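The folding table in the Tremby laundry room

Dear neighbors,

In the last newsletter I asked for your opinions on the folding table, and I received 13 letters. I thank everyone who wrote, also those who only wrote one line. I have read all of them twice and I will try to answer the main points.

The table has now a gray fabric top. Several of you would prefer a hard surface which can be wiped. I understand this wish very well. Before we decided, Setsuko Imai and I tried folding on both kinds. On the hard surface, thin shirts were sliding away when we turned in the second sleeve, and on the fabric they stayed in their place. For towels we did not notice a difference. So we have kept the fabric, and I ask you please to put your wet things on the drying rack first and bring them to the table when they are dry. Bottles of detergent should stand on the shelf beside the machines.

Yuto Oda wrote that the table is too low for tall people. He is right, and we can raise the legs by up to 4 inches. He has offered to do it himself with his brother. I would like to hear from the shorter residents before he begins, so please leave me a note in box 486 if you have an objection.

About the lemons. When we put the panel behind the table, I expected complaints, but the letters were mostly kind. It is only a print, with lemons on a pattern like kitchen tiles, and it makes the corner more cheerful in the dark months. Ona Laur asked if the tiles can be washed. Please use a dry cloth only, the print does not like water. Man-sik Choo asked if we can have oranges next year. I have written this down.

How to fold a polo shirt or another knit shirt, because three people asked me: lay it with the front side down and close the buttons if it has them. Make the back smooth with your flat hands, beginning from the middle. Bring one side in as far as the middle of the shoulder and lay the sleeve back along the side, then do the same with the other. Fold the bottom up in two steps and turn the shirt over. The collar should be the last thing you touch. For kitchen towels I fold in three along the long side and then in half, so that they fit in a narrow drawer, but my mother in Nagano did it in four and her drawers were also very tidy.

Things which are left behind go in the basket under the window. On the last day of March, Chiharu Okabe will take the contents to the clothing exchange at Havwood, so please look there if you are missing something. At the moment there are many single socks and one very good pillowcase.

One small request remains from the letters. Some residents find the table occupied by folded piles for the whole evening. Please carry your pile home when you are finished, even if you will come back with a second load. 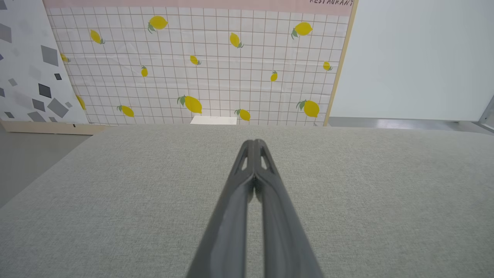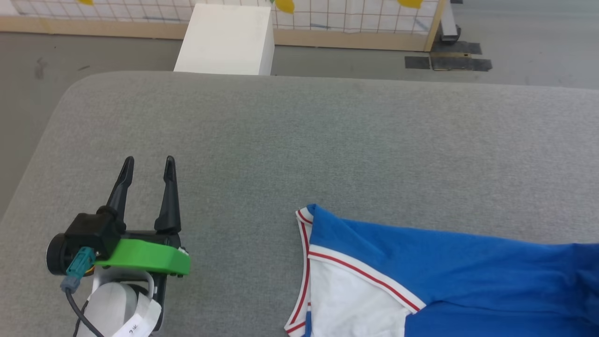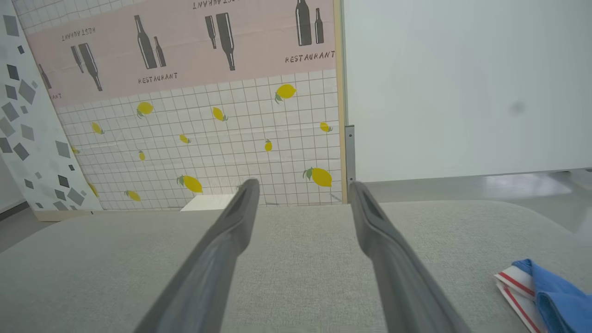

The gray fabric top. First and third pictures: the lemon panel behind it. Second picture: a blue knit shirt, waiting to be folded.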